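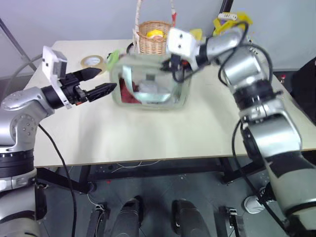

Photo: Rerkham Press Office

Rerkham Extends Urnolex Surface Coating to Laboratory and Office Worktops

New grade cures at room temperature and can be applied over existing tabletops on site

MIDTBØ – Rerkham, a manufacturer of water-based coatings for interior surfaces, will begin shipping a worktop grade of its Urnolex coating in August. The new grade, Urnolex W, is intended for desks, benches and tables in offices, teaching rooms and light laboratories. Earlier Urnolex products were sold for wall panels and doors only.

Urnolex W is a two-part matte coating supplied as a base and a hardener. The parts are mixed at the point of use and applied by roller in two coats. The first coat can be sanded after four hours. A surface is ready for light use the next day and reaches full hardness after 14 days at normal room temperature. No oven or heat lamp is needed, so tables do not have to be removed from the room or sent to a workshop.

The coating was developed at the company's Midtbø plant, where the resin for all Urnolex grades is made. The main change from the wall panel grade is a higher share of hardener, which raises scratch resistance but shortens the working time of the mixed product to 50 minutes. Installers who have used the earlier grades should plan for smaller batches.

"Wall products are rarely leaned on, and they almost never have equipment dragged across them," said Delali Kwofie, head of product development at Rerkham. "We had to start again on hardness and then win back some of the flexibility we lost. The third version of the resin gave us both at a level we were willing to sell."

In the company's internal testing, coated panels were put through 2,288 cycles on a rubbing machine fitted with a standard abrasive pad. Change in gloss stayed within the limit Rerkham sets for its door coatings. Panels were also tested against coffee, ink, hand cleaner and common alcohol-based wipes. Strong solvents, including acetone, will mark the surface, and the product is not recommended for wet chemistry benches.

Urnolex W can be applied over sound wood, laminate and previously painted board. Oiled or waxed surfaces must be stripped first. Metal tops need a separate primer, which is sold by Rerkham but is not included in the kit.

Distribution will be handled by Stinusen, which already stocks the wall and door grades. Kits will be offered in two sizes, the larger of which covers roughly 100 square feet with two coats. Six standard colors will be available at launch, all in matte. A satin finish is under review – no date has been set.

"Most of the requests reaching us are for refinishing, where the frame is fine and the top is worn," said Itsuki Kobori, product manager at Stinusen. "The overnight interval suits buildings that can close a room for an evening but not for a week."

Technical data sheets, safety data sheets and color cards can be requested from Stinusen sales offices. Orders received by noon on Wednesday will ship the same week.

About Rerkham
Rerkham develops and manufactures water-based coatings for interior doors, wall panels and furniture. Its products are sold through trade distributors.

Media contact
Rerkham Press Office, Midtbø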